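Share 139 Comments 11

Call for participants: help us try out the Melness tidy-up kit

We're looking for people who clean, cook, fold, wipe and put things away for a living (or who do a lot of it at home and have opinions) to spend time with our tidy-up kit and tell us what they think of it. No robotics background needed. If you've ever worked housekeeping in a hotel, looked after a rental, or kept a shared bathroom in decent shape with three teenagers in the house, we would love to hear from you.

Melness is a software and training kit that lets a person teach a robot arm a small household chore by guiding it through the motions. It runs on arms that labs and workshops often have already. We've been building it at Plusura for a good while now, and the version going out this spring is the first one we feel good about handing to people outside the team. The setup screens are simpler, the arm is much calmer when you move it by hand, and you can finally stop in the middle of a chore and pick it up again without starting over. That last one was the most requested change from our earlier testers, and we're thrilled to have it in!

What we don't have enough of is people who know the chores. Engineers are happy once the arm picks something up. A housekeeper will ask why it picked that thing up first, and whether anybody would ever do it in that order. We want the second kind of question, and lots of them. 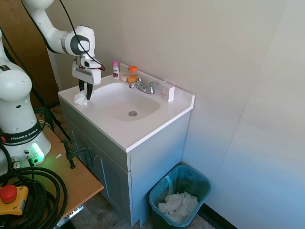
Bathrooms are the first set of chores in the kit, and they're where most of your time with us will go. They're small, they're fiddly, and people are particular about them. A typical task sounds like nothing at all: get the used tissue off the counter and into the wastebasket. Then you try to teach it. The arm has to come down over the back corner of the vanity with a bottle with a pink cap standing close by, close its fingers on something soft and crumpled, and travel all the way across past the faucet to the wastebasket on the floor. Should it go high over everything or around the front? How far above the wastebasket should it let go? You'll have a better feel for this than we do, and the kit is only as good as the people who teach it.

What you'd be doing

Each participant comes in for 5 sessions. The first one is mostly getting comfortable: how to start and stop the arms, how the emergency stop works, how to guide a gripper without fighting it. After that you'll teach chores from our list and, if you're up for it, add one or two of your own. At the end of every session there's a short talk with one of the team. We ask what felt awkward, what you'd change, what the manual got wrong. Please be blunt. Our current manual has a whole page on gripper settings that we suspect is useless, and we'd like somebody to confirm it.

Sessions start at 9:30 in the morning or 1:30 in the afternoon, your choice, and last two and a half hours with a break. There's coffee and there's usually something to eat.

Who we're looking for

– Adults 18 and over, comfortable standing for stretches of time and moving their arms at counter height. A stool is available and plenty of people use it.
– Any cleaning, caregiving, hospitality or household experience, paid or not.
– People who can explain out loud why they do a thing the way they do it. You don't have to be chatty, but it helps.
– Left-handed people, please apply! We have had very few so far, and the hand guides need work for you.

You don't need to own a robot, write code or like gadgets. A couple of our most useful testers were pretty skeptical at the start, and one of them still is.

If you have a pacemaker or another implanted device, mention it when you apply and we'll talk through the setup with you first.

Pay and practical stuff

Participants get $1000 for the full set of sessions, paid in two parts, half after the second session and half after the last. If you have to drop out partway, you keep what you've been paid up to then. Parking is free behind the Awad building, and the entrance has a ramp. Wear short or close-fitting sleeves, and tie back long hair. Lockers are provided for bags and jewelry.

We record the movement of the arms and take notes on the talks. Your name isn't attached to either one. You'll get a consent form to read at home before you decide anything, and it's written in normal English – we checked.

Our kitchen set, which we're calling Punenent for now, comes next. Anyone who finishes the bathroom sessions gets first pick of places on that one. It has dish racks and a very stubborn drawer.

How to apply

Send us a short note through the contact form on the Plusura site with "Melness sessions" in the subject line. Tell us what kind of work or household experience you have, which time of day suits you, and the one chore you'd most like to see an arm try. A few lines is plenty, and a resume isn't needed. We go through new notes every Monday and answer everyone, including the people we can't fit into this group. The sessions start in March.

Share 139 Comments 11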